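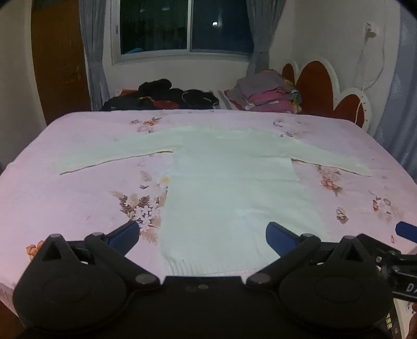 Fig. 2. Knit sweater laid out flat on a bed, sleeves spread, hand-held grippers in front.

4. Work out your budget before you order, and do take your time over it (a cup of tea helps!). Put down $2,000 for each pair of grippers, then allow for spare fingertip pads, because you'll want them sooner than you think.

5. List the garments you plan to fold. Knits with long sleeves are lovely to start on.

Note: Yolanda Salazar at Brendell can hold a quote until June.

CAUTION: Don't order single grippers; they're matched in pairs.

5 shares | 2 comments

Related
Choosing a work surface
Storing your grippers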